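Sindstead Counter Scale, Stainless Tray

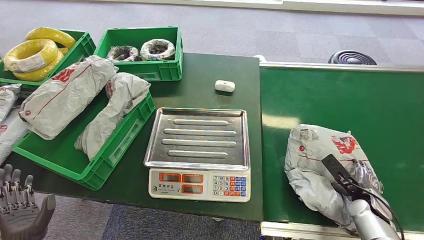

The Sindstead on a packing bench, with crates of coiled wire behind it.

We love this little scale! It has a square stainless tray with raised edges, and long embossed ridges run across it. Wire coils, mailing bags, small parts – just set them down and read the number.

Three red-framed windows sit on the left of the off-white housing, and the number keys 0 to 9 are white, with red and blue function keys beside them. The small print under the displays is in Chinese, so we pack an English key guide by Hedvig Berge (2 pages, very clear).

Item no. 746
Warranty: 3 years
In the box: scale, tray, power cord, key guide
Ships from: Hodarport

Spare trays are back in stock – order item 930. Questions about the keys go to Huia Hinds at the parts desk.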